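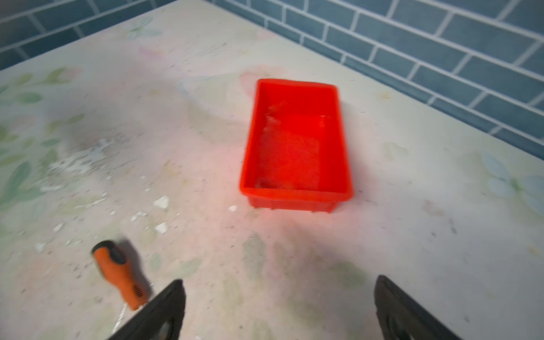 Quick one before I run for the train. The retraining finally finished last night so I have numbers.

Short version: wrist camera only, no overhead view, and the policy still gets things into the tray. 428 trials, 3,000 demos in the training set. Same tray all the way through, the red one. I was sure we'd need the second camera. Ilse was sure we wouldn't. Ilse gets a coffee.

What changed since the last post:

Dropped the oldest 938 demos. Toon recorded those with the old gripper fingers and the timing is all off. Should of done it in September when he first said so.

Stopped throwing away blurry frames. This was the big one. We used to filter anything with motion blur, which meant the policy never saw what a fast approach looks like and then froze up half way to the tray. Left them in this time and the freezing is mostly gone. Marloes thinks it's the extra data and not the blur as such. Fair. Need to run it with the counts matched.

No table cleaning between runs. Crumbs, specks, smears, all stays, on top of a faded flower print. The old model went after petals sometimes. New one dosen't, or I haven't caught it yet.

Still bad: anything with a long handle. It closes too early and pushes the thing sideways. Also letting go too high over the rim.

Next is a run with 2,000 demos, blur in, against the same 2,000 with blur swapped out for sharp frames. Jasper has the Nimri machine until Friday so after that. Plots when I have them, code is still a mess, please don't ask yet.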